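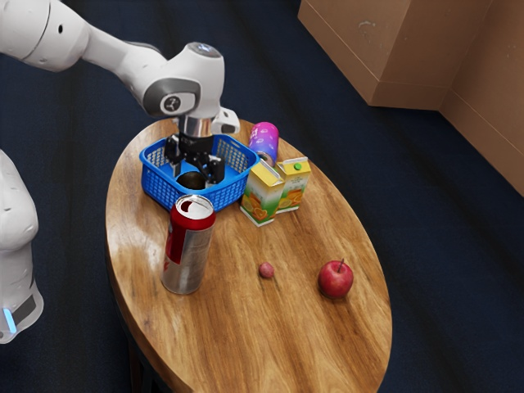

3.2 Table habits and shared storage in small households

Figure 4. A blue mesh basket on an oval wooden table, with a dark cup inside.

The second part of the study looked at where households keep the things they use every day. Most earlier work on household storage deals with closets, garages and kitchen cabinets. Much less has been written about the open surfaces where people set things down and pick them up again – tables, counters, window sills and the tops of low shelves. We call these "landing surfaces" in the rest of the paper.

Households were recruited in two towns, Jevero and Erkumby. All of them had between one and four members and lived in apartments without a separate dining room. Each household kept a storage diary for 8 days in March. The diary asked for an entry whenever a shared item was left on a landing surface, whenever it was put away, and whenever someone had to search for it. In all, 99 households returned a complete diary. Together they gave us 2,694 entries.

We sorted the entries by item type and by surface. Cups and drinking glasses were the largest group, followed by mail, keys and chargers. The table was the surface named most often in both towns. Of all entries, 813 described an item kept in an open container on the table, such as a tray, a bowl or a basket like the one in Figure 4. The rest described items left on a bare surface or put into closed storage.

Searches were less common for items kept in open containers. This held for both towns and for every household size except single-person households, where the difference was small. People who live alone seem to remember where they left things whether or not they use a container. In larger households the person looking for an item is often not the person who used it last, and a fixed spot helps both of them.

The type of container mattered less than we expected. Solid trays and perforated baskets gave similar results. Several diaries noted that deep containers tended to fill up with unrelated things, and that the item wanted was then at the bottom. We did not ask for container depth on the form, so we cannot test this. A later version of the diary should include it.

Table shape was recorded for each home. Households with round or oval tables were more likely to keep the container toward one side, and households with rectangular tables were more likely to push it against a wall or into a corner. Neither position was linked to fewer searches. A container that was moved for meals and then returned to the same place worked as well as one that stayed put. Containers moved to a different place after each meal did worse, and some of these households stopped using them before the diary ended.

There were differences between the towns. Homes in Erkumby had less closed storage, and more of their entries involved the table. In Jevero, many kitchens had been refitted with the Clanov cabinet system, which has a narrow open shelf at elbow height. Residents used this shelf much as others used the table, and we coded it as a landing surface.

Two limits should be kept in mind. Diaries depend on people noticing their own habits, and entries dropped off in the last days of the period. Also, keeping a diary may itself make people tidier. We compared the first and second halves of the period and found slightly fewer searches in the second half, both with and without containers. Section 3.3 turns to items that were shared between neighboring households.

We use cookies to improve your reading experience. Accept | Manage settings

© 2025 Đồng Household Studies. Contact the editorial office | Back to top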